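Opinião | Saúde e ensino

O ponto simples merece mais horas

Iddrisu Eshun

27 de março de 2023

810 partilhas · 10 comentários

Escrevo em português há poucos anos e peço paciência ao leitor, porque vou falar de um assunto pequeno com muitas palavras. O assunto é o ponto simples: uma agulha, um fio preto, duas margens que devem ficar juntas. Em Fluturham, onde aprendi, davam-nos 60 minutos para ele, e no fim dessa hora o programa considerava que sabíamos suturar. Eu não sabia. Sabia fazer um nó que parecia um nó.

A minha opinião é que o ensino tem pressa com o gesto mais básico e paciência demais com os gestos raros. Um estudante pode ouvir três aulas sobre uma complicação que talvez nunca encontre e, no mesmo semestre, passar uma única vez a agulha pelas duas margens de um corte.

Começo pela agulha, que é curva e por isso engana. A mão quer empurrar a direito, como quem cose um botão, e a curva pede que se rode. Muita coisa se decide no lugar onde a agulha é agarrada. Demasiado perto da ponta, falta comprimento para atravessar; demasiado atrás, ela foge para o lado.

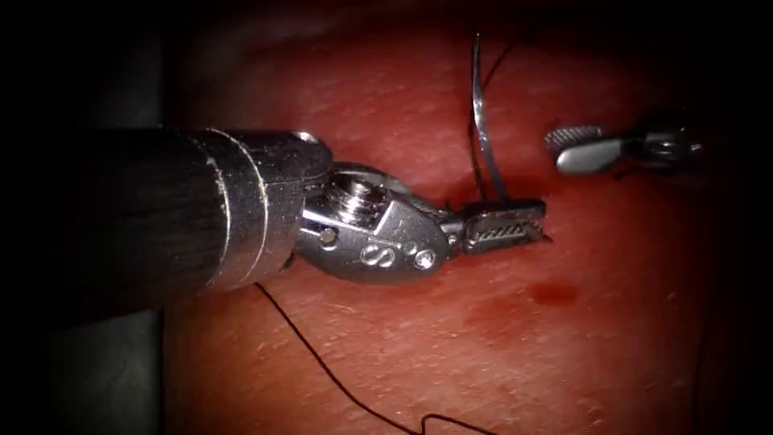
Agulha curva presa perto da base, sobre uma superfície avermelhada.

Quando comecei a ajudar nas sessões práticas de Markthorpe, em janeiro, pedi que a primeira meia hora fosse só isto: agarrar a agulha, largar, agarrar outra vez. Alguns estudantes acharam infantil. O meu colega Rodrigo Valcárcel também achou, e disse-mo com franqueza no corredor. Ele defende que se aprende a sutura inteira, do princípio ao fim, e que separar os gestos tira-lhes o sentido. Respeito o argumento. Quem aprende uma língua já adulto, como eu, conhece bem as duas escolas, a da frase inteira e a da conjugação, e eu fui salvo pela conjugação.

Depois vem o fio, do qual os manuais falam pouco. Nos desenhos ele é uma linha obediente.

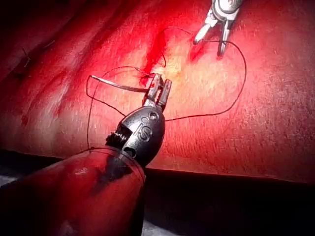
Na prática, o fio tem vontade própria. Faz laços onde não os queremos, passa por baixo do instrumento, esconde-se atrás dele, e o principiante que olha só para a ponta da agulha descobre tarde que puxou a volta errada. Eu ensinaria a olhar para o fio como se ensina a olhar para os espelhos no carro, com regularidade e sem esperar pelo problema. Isto não vem em nenhuma grelha de avaliação que eu conheça. A nossa dá 75 pontos ao resultado final e nenhum à arrumação do fio pelo caminho.

Compreendo a razão: o resultado é fácil de julgar. Põe-se a almofada de treino em cima da mesa, vê-se se as margens encostam, se os nós estão alinhados, e escreve-se a nota.
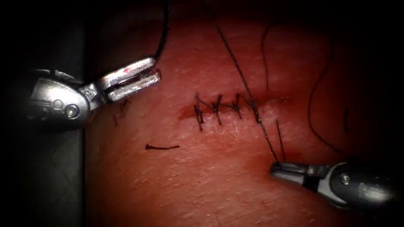
Mas uma fila de nós feitos conta muito pouco sobre a maneira como lá se chegou. Já vi filas bonitas feitas com dez hesitações por ponto, e filas um pouco tortas de alguém que tinha percebido tudo e só precisava de mais uma semana. À segunda pessoa dávamos a nota pior. Rodrigo diz que a nota deve ser cega a estas coisas, senão passamos a avaliar simpatias, e nesta parte ainda não sei responder-lhe bem.

O que peço é modesto. Mais horas com a mesma almofada, o mesmo fio e o mesmo ponto, e um avaliador que esteja presente enquanto se cose. Se for preciso tirar essas horas a alguma aula, ofereço as minhas.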